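Team members wanted, Gullby student gripper project

April 24, 2025
By Ekua Nutsugah

The Gullby robotics club is looking for new people to join Starik, our student project on teaching a machine to pick things up. Toddlers manage this in a few months. We started in January and would like some company.

The project is open to any student at Gullby, from any course and any year. You do not need to have built a robot before. Several of the present team hadn't either, and it only shows on close inspection.

What the work is

Most of it happens at a table. You hold a two-fingered gripper in your hand, with a camera on it, and you use it to pick up ordinary objects and put them down somewhere else. Then you do it again. The recordings are used to train the arm, which copies what it is given, bad habits included. Our target for the term is 1,000 good recordings. We have 300, and Jolien Postma, who checks them, has strong views on the word "good".

Between sessions there are pads to swap, screws to tighten and files to name properly. The last of these has caused more arguments than anything mechanical.

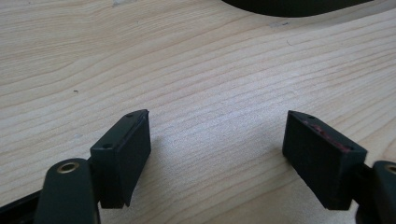 Places we need to fill

Operators (the largest group). Steady hands, a fair amount of patience and one free afternoon a week. You will be trained by Mansa Owusu, who can open and close a gripper for two hours without sighing and expects to pass this on.

Workshop hand. You will look after the fingers, links and pivots, and keep the spares drawer in a state where spares can be found in it. Being able to tell an M3 screw from an M4 by eye is welcome. Owning up when you can't is better.

Code and data. Python, mostly. Ayman Kanaan wrote the present sorting script in one evening and would be glad if someone rewrote it over several.

Writer. We have to hand in a project report of no more than 68 pages. The draft stands at four, and one of those is the title.

What you get

Practical experience, a key to the workshop cupboard and a line on your CV that will need explaining at interviews. Nobody is paid. There is a parts budget of £200 for the term, already spoken for, and tea, which is not.

The team also enters the Amoah Cup, a friendly contest between student clubs in which each arm clears a table against the clock. Last year we came fifth. We don't discuss how many entered.

How to apply

Send a few lines to Aba Nyarko at the club desk in the Clinenar building, or leave a note in the Starik tray there. Say which place you would like, which afternoons you are free and one thing you have mended or tried to mend. Please don't attach a full CV. If you would like to try the gripper before making up your mind, ask Aba for a trial slot; they last half an hour and you may bring your own object, provided it isn't alive or full of soup.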